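Notes wk 6 - can a machine do the chores yet

Short answer from last week: some of them, slowly, if you set the table for it. This week is why. Read the Rimer chapter before section, the one on part handling, skip the history bit.

Start with the shop floor, it's easier. Parts are the same every time. They sit in a fixture. The light doesn't change, there's no cat. Press feeding, palletizing, spot welding, all done for decades. What's NOT done: kitting from mixed bins, cable routing, anything with a floppy gasket, finding the screw that rolled under the bench. A person picks up the job in a morning. A cell takes weeks of somebody's time and then it does that one job.

Home is worse. Laundry = cloth, cloth has no fixed shape. Dishes = glass next to cast iron next to a spoon you can't see for suds. Every kitchen is laid out different. Ask yourself what a fixture would even look like for a sock drawer.

Terms, know these:
- fixture: holds the part so its pose is known
- pose: where it is + which way it points
- cycle time: start of one part to start of the next
- intervention: a human had to step in. Log ALL of them, incl. the small ones

On to the Mosovero exercise. Simulated cell, one arm, small parts held upright in a fixture. Notice how much work the fixture does for you. Approach straight down, close, lift. Two narrow fingers are plenty if the part is where you think it is. Shift the plate a little without telling the controller and see what you get.

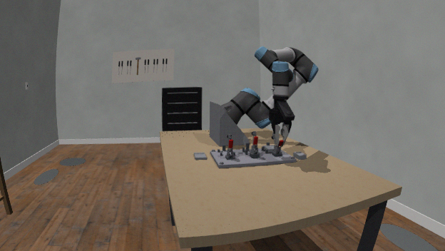
Krishnamoorthy Amin objected at this point that the comparison isn't fair, becuase a new hire gets a fixture too, plus a supervisor, plus a drawing on the wall, and we don't call that cheating. Fair. Put it in your write up if you agree. My answer was that the new hire keeps working when the fixture is bent, mostly, and tells you it's bent.

Numbers from the Fernandes run last term, so you have something to argue with. 1,268 picks in sim, 19 misses. Then the same program on the real bench with the plate re-seated by hand between batches: 69 misses over the same number of picks. Same code. Work out both rates, then say in plain words where the extra misses probably came from. Friction? Plate seating? Part tolerance? You don't get to say "all of it" and stop.

Also: a miss costs different amounts in different places. Dropped pin on a bench, pick it up. Dropped jar of sauce, that's your evening. Success rate alone won't tell you if a chore is worth handing over. Who cleans up after, how long, do they have to stand there watching.

For section, bring one chore you did this week, broken into steps. Mark each step known pose / unknown pose / cloth or liquid. Emlyn Maddocks has the sign up sheet for the bench. Mornings are gone already I think, try after 4 pm.

Write up due before the December break, two pages, no more. Hand sketches fine.

Related handouts
Wk 5 - Grippers, suction, and when to use tape
Wk 7 - Folding towels: the Gultden trials
Reading list (updated)
Safety rules for the bench

Contact the course office | Copyright the instructors | Back to top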